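Shared Breakfast Kitchen Opens at Botha Hall

The new breakfast kitchen at Botha Hall opened its doors on Saturday at 7:30 in the morning, and by nine the coffee had been refilled twice and there was a line for toast out into the hallway. What a start!

The kitchen is the work of the Skorkska Neighbors group, which has wanted a proper place for shared breakfasts ever since the old serving hatch closed. Members raised the money through bake sales and a long run of soup nights, and 300 people bought tickets for the last one. The hall gave up its former coat room for the project. It took 17 weekends to strip it, tile it and fit it out.

Much of what's on the counter was donated by households on the Irnar side of the creek, so very little matches, and the place is all the more cheerful for it.
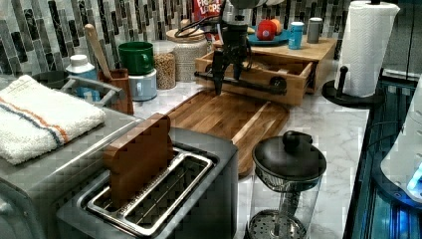 Breakfast is meant to be simple, says Aisling Ó Conaill, the group's kitchen lead. People come in, pick something, fix it themselves and wipe up when they're done. She wanted things kept out on the counter where a newcomer can find them without asking, and that's how it has been set up: fruit on a teal plate on top of the wooden drawer unit, a box of Froot Loops right behind it, and the toaster out front beside the cutting board. The tile got a lot of love on opening day too. It's a glossy mosaic in grays, black and white, and Ó Conaill fought hard for it over plain paint. "I lost the argument about the floor, so I wasn't going to lose that one," she said.

The drawer unit will hold the small stuff - tea bags, clips, birthday candles, the good scissors. Labels are coming once everyone agrees on what goes where, which may take until December.

A regular breakfast costs nothing, though there's a jar by the door for anyone who wants to chip in. The room can take 60 people if the folding doors to the main hall are open. On Saturday there were 70 at one point, and a few happily ate standing up in the hallway with their plates on the windowsill.

The biggest hit among the home cooks was the cutting board. It's a big square one in dark wood with a paler strip running across it, and there's a groove carved inside the edge to catch the juice. Several people asked where to get one like it. The group picked it up at the Stendatora craft market and is asking everyone to wash it by hand, dry it right away and please never leave it in the sink.

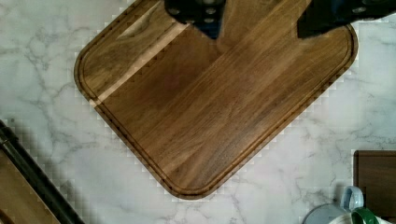 Bongani Hendricks would like a second board, kept just for bread and fruit, before the soup nights start up again. Onion gets into everything, he said, and he has eaten enough onion-flavored melon at potlucks to last him a lifetime. He has offered to pay for half of it. Ó Conaill said yes on the spot.

The kitchen will be open every Saturday from 7:30 to 11 in the morning. Kids are welcome and so are their grandparents. Anyone who'd like to help set up can come by half an hour early through the side door, and donations of mugs are on hold for now - the shelf is full. Jam, on the other hand, is very much wanted, especially anything without seeds.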